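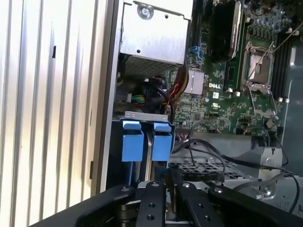
Before you record anything: decide if this job is worth teaching

Every vendor page I have read says you can show a robot a task in an afternoon. Move the arm by remote control, save a pile of demos, train overnight, done. I have been putting processors and memory into old desktop towers this way since April, and I would like to offer a less cheerful set of instructions.

PC assembly gets picked for demos because it looks hard and the parts are cheap. It is also a job where a person with two hands needs a couple of minutes and no training run. If your boards are all the same model and always sit in the same spot, write a fixed program and go home. Teaching by hand makes sense only if the tower shifts, the parts vary, or you are studying the teaching itself. I fall in the last group, so take my patience with it accordingly.

Step 1. Set the bench and stop touching it

Lay the tower on its side with the panel off. Put the loose parts in a fixture next to it. Ours is 3D-printed, with a square pocket for the processor and a slot for the memory stick. Print yours before you record the first demo. I changed a pocket halfway through one batch and the trained policy kept reaching for the old place, quite confidently.

Raise the socket lever yourself. You can teach that too, but make it a separate task. People who sell "end to end" learning tend to skip over how many small jobs are hiding in one sentence of a work order.
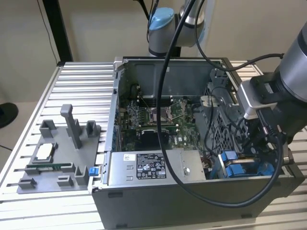
Tower on its side, socket lever up, with the processor and memory module waiting in the fixture at left.

Step 2. Check the views before you check the arm

Drive the arm over the socket and look only at the camera feeds. Don't look at the bench. If you can't do the job from the feeds, the policy will have a hard time too, whatever the brochure says about rich representations.

The wrist view is the one people overrate. It is great for the last bit of travel, but the fingers take up a good share of it and they may cover the exact thing you want to line up. A fixed view from the side fills in some of that. Cables are a problem in both. Watch what a hanging cable does over the full reach of the arm and tie back what you can. A model can learn to key on a cable, and it will look like skill until someone moves the cable.

Step 3. Record three throwaway demos

Really throw them away. Your first tries at remote control will be full of stops, wrist wiggles and second thoughts. Hugo Gaillard, who does most of our driving, deletes his first three every session, and his data is the cleanest we have.

Step 4. Record the real ones

We do 48 to a session and stop. Past that the driving gets sloppy. Move the tower a little between runs, and turn it a little as well. Keep one speed throughout. Pause over the socket for the same short beat each time, and lower the processor straight down. Socket pins bend easily, so practice on a board you don't care about.

If you fumble a grasp and recover neatly, keep the run. If you fumble and drop the part, cut it. Tanui, the recording tool we use, has an "auto quality score" for this. I turned it off after it gave top marks to a run where the gripper never closed.

Step 5. Train, then test somewhere unfriendly

Our first full set was 199 demos. On the same bench, with the same light, it did well enough that I nearly believed the brochure. Then the afternoon sun came across the table and it started missing the pocket. Test at 9 in the morning and again at 4. Test with a different board. Have someone else place the tower.

Count a run as good only if the part is seated and the lever would close over it. "Reached the socket" is a number for slides. When you read somebody's success rate, the first thing to find out is which of those they counted.

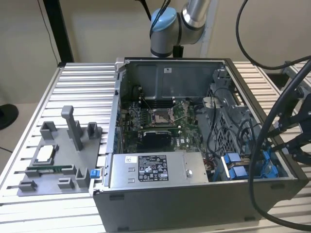
Step 6. Decide when to stop adding demos

The standard advice is to collect more. Sometimes that works. Before you do, sort your failures into two piles: missed the grasp, or missed the placement. Nearly all of ours were placement, and another batch of picking practice did nothing for them. We recorded short demos starting with the processor already in the gripper, directly above the socket, and those helped more than the whole previous week had.

I still haven't got the memory module to seat reliably. It needs a firm push at both ends, and our remote control gives the driver no feel for force at all. If you have a setup that does, start with the memory and leave the processor for later.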